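## Parts store and consumables - common questions

**How do I request an item that isn't on the list?**
Send the supplier's part number and the quantity to Jeanine Dekker. Requests received before the end of August go into the autumn order. Anything later waits for the next one.

**Why was my order of 300 booked in as 298?**
Stock is booked by the quantity received. Goossens credits short deliveries on the following invoice, so there is no need to reorder the difference.

**What is Gollum?**
Gollum is the stock database. It replaced the shared spreadsheet and holds 57 item groups. Log in with your Kerkilen site account.

**Can I decant cleaning products into smaller bottles?**
Only if the new bottle carries a full label in English: product name, hazard symbols and dilution. The original container stays in the store until it is empty.

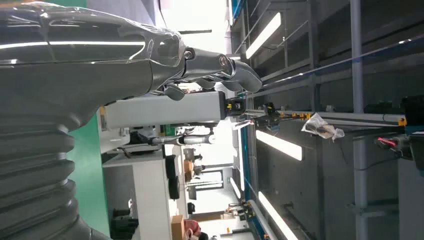
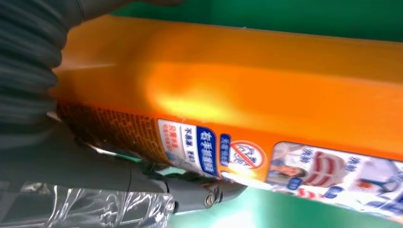 **What if the original label is in another language?**
Ask the supplier for an English safety data sheet and attach it to the item record in Gollum. Until then the item is marked "hold" and can't be issued.

**How many items can I take without a job number?**
Up to 20 of any low-value item - screws, cable ties, wipes. Everything else needs a job number.

**Does the Nesent site use the same store?**
No. Nesent keeps its own stock and has separate item codes. Transfers between sites are entered as an issue at one end and a receipt at the other.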